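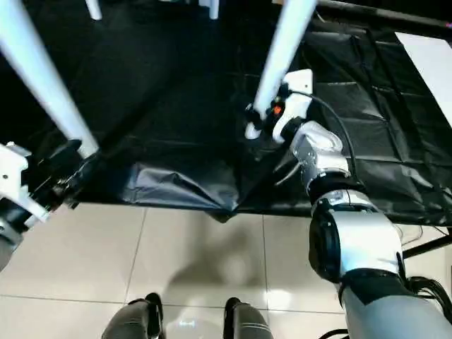 How many students can follow one lesson at the same time with the Bosteo Classroom Link?

Up to 386 students in one session, spread over as many as 30 rooms. The rooms can be in one school or in several schools, and each room needs its own receiver.

Bosteo Classroom Link, school group set

Classroom Link is a set of equipment for schools that want to teach one lesson in many rooms together. One teacher speaks from the main room, and all the other rooms hear the voice, see the slides and can send answers back. It was made for school groups with more than one campus, but a single school with a big year group can use it also.

The set is sold by Poltberg, who also keep the spare parts. Orders made before the end of December are delivered for the start of the spring term.

What is in the set

1 main unit with power supply
4 room receivers
4 table microphones
4 answer boxes with a charging tray
1 teacher remote
Network cables, one for each receiver
Printed guide for teachers and a separate guide for the IT person

More receivers can be bought one by one. A receiver bought later works with an older main unit after the software of the main unit is updated. Please do the update before you connect the new receiver, otherwise it will show a red light and will not join the lesson.

How a lesson works

The teacher opens the lesson on the main unit and gets a short room code. In every other room an adult types this code on the receiver. When the room has joined, its name appears in the list on the main unit. We advise to open the lesson a little early, so that every room has time to join and to test the sound.

During the lesson the teacher can ask a question to all rooms. Each room talks about it and one student presses the answer on the box. The answers come to the main unit by room, and the teacher can choose one room to speak. Only one room can speak at a time. The others stay muted until the teacher gives them the word - this is on purpose, and it cannot be changed in the settings.

Attendance is kept by room. The adult in the room types the number of students, and after the lesson the main unit makes a file with the room names, the numbers and the time of joining and leaving. Schools which need a record of a large event, for example a science day, can print this file.

Used at Hayes

The Hayes schools used Classroom Link for their shared science morning, on a Tuesday, with 324 students in four buildings. The subject was the planets, and the lesson was given from the library of the upper school. One building lost its connection for a short time and came back with the same room code. The teachers asked us afterwards for a louder bell at the start of a question, and this bell is now included in the software.

Lesson packs

Undadside lesson packs can be loaded on the main unit from a USB stick. Every pack has slides, questions for the answer boxes and a page of notes for the adult in each room. Packs are not included in the price of the set. You can also load your own slides as PDF. Video files play in the main room and in all receivers, but very large files should be copied to the receivers the day before.

What you need in the school

A wired network connection in each room. Wireless works for the answer boxes only.
A screen or projector with HDMI input and speakers.
One adult in each room who has read the teacher guide.

Warranty and returns

The main unit and the receivers have a warranty of two years. The batteries in the answer boxes are covered for one year. If you want to return the set, please keep the original box with the foam parts - Poltberg cannot accept a main unit which is sent without them.

Request a quote

Write to the Poltberg school desk with the number of rooms, the number of buildings and the month when you want to start.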